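Taming the Streaming Pile: Household Tips for People Who Pay for Too Many Services

By Svenja Ammann

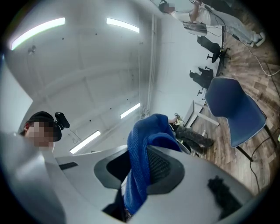

4 min read

My household once paid for two subscriptions to the same film service. One was mine. The other had been taken out by my partner, on a different email address, so that he could watch a single documentary on lighthouses. We carried on like this until June, each quietly pleased to be the one providing the entertainment.

I have since become tiresome on the subject. What follows is what works in our flat, and you may ignore any of it except the part about the email address.

Start with the bank, not the telly

Looking at the television will tell you which services you remember. The bank statement will tell you which ones remember you. Go back a full year, because annual plans only show their faces once, and check every card in the house, including the one in the drawer. Search your app store account as well. Anything bought through a phone tends to appear under the phone company's name and looks like a harmless game.

Write the lot on one sheet of paper: service, price, renewal day, whose card, which email. Ours went on the inside of the larder door, next to the bin collection dates. It had 9 lines on it. I had guessed four.

One email address for all of it

Set up an address for household subscriptions and nothing else. Move each account over as you come across it. The renewal warnings then land in one place, where two people can fail to read them instead of one.

Use the same address for the broadband, if your provider lets you. Bundles are where duplicates breed. Ours included a sports channel we had also been buying separately, in a home where no one can explain offside.

Rota your services

You don't need them all at once. Pick two for the month, watch what you wanted, then cancel and move on to the next pair. Most will keep your profile and your half-finished series for a good while, though do check before relying on it. Keep a list of what you mean to watch on each one and let it grow. When a list has 6 things on it, that service gets its turn.

Cancel on the day you sign up if it is a monthly plan with no minimum term. You normally keep the remainder of the month you have paid for, but read the screen first, as some free trials stop dead the moment you press the button. Take a screenshot of the confirmation page too. I keep mine in a folder called Farewells.

When a show comes out one episode a week, wait for the end and watch the whole thing in one month. This requires staying away from a certain kind of colleague.

The offer to stay

On your way out you will be asked whether you are sure, whether you are really sure, and whether half price would help. Half price sometimes does help. Put the end date of the offer on the calendar before you accept, or you will meet the full price again in the spring, looking well rested.

If you are offered a pause, note when it lifts. A pause is a cancellation with an alarm clock in it.

Advert tiers

Try the cheap tier with adverts for a month before sneering at it. For anything you have on while ironing, it's fine. For films it is a misery, and I say that as someone who sat through a murder, a yoghurt, and the rest of the murder.

Check the picture quality while you're at it. Paying extra for the sharpest setting makes little sense on an old set, or on a tablet propped against the toaster.

Profiles and remotes

Give every person a profile and give guests one of their own. My neighbour Giang Diệp lent his account to a nephew for one weekend and was recommended cartoons about tractors for the rest of the year.

Put a PIN on purchases. Change it from the one printed in the instructions. Then go to the list of devices signed in to your account and remove anything you don't recognise, along with the holiday let you stayed in two summers ago.

Spare batteries live in an egg cup on the shelf under the television. A strip of bright tape on the back of the remote makes it easier to find among dark cushions. If the buttons stick, take out the batteries and go round them with a barely damp cloth and a cocktail stick, then leave it to dry before you put the batteries back.

Ten minutes a season

We do the larder door sheet every three months, usually on a Tuesday evening, with biscuits. Cross out what has gone, correct any price that has crept up, and agree who is cancelling what. Say the name of the person out loud. "We should cancel that" has cost us more over the years than the television did.

The lighthouse documentary was very good, by the way. He has watched it twice.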